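Packing tests at the Wimau workshop were stopped in December after the gripper of a robot arm closed late 57 times out of 1,079 cycles. The delay was three seconds at most, but the arm had already started to lift.

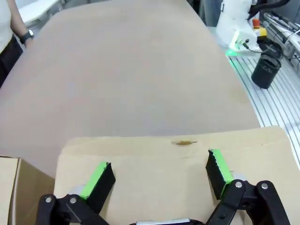
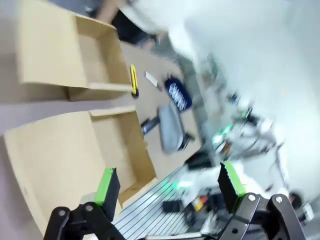
Valentyna Tkachuk, who leads the tests for Jasa, said that nobody was hurt – the arm moves slowly when people stand near the table. A fault in the control software is suspected. Prokopenko, the supplier, will send a corrected version, and until then the arm may run only with an operator at the stop button.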